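**Soston Winter Clothing Exchange - Minutes**

Tuesday, December 12, 2023, Grumlow Hall

Chair: Ayane Ichikawa. Apologies were received from the Dolness branch.

1. The minutes of the July meeting were agreed and signed.

2. Stock. Sorting at the Montoya Street store is complete for adult sizes. The store holds 300 items, of which 60 are to be sent to Dolness before the schools close. Children's gloves remain short.
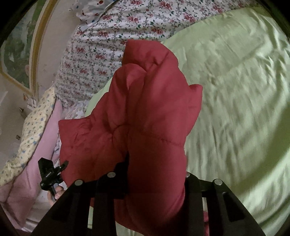
3. Labelling. The meeting considered how padded items should be marked. Pins were ruled out at the last meeting, and adhesive labels have been found to come off in storage. It was agreed that tags would be tied on with thread. On quilted pieces such as the red one shown, the thread is to follow a stitched seam so that the padding is not pierced. Coats without a size label will be measured across the chest.

4. Opening hours. The exchange will open at 9 on Saturdays - the hall has confirmed this until the end of March. A request for a late evening was deferred.

5. Hall hire. The new charge of £30 per session was accepted.

The meeting closed at 8.40 pm.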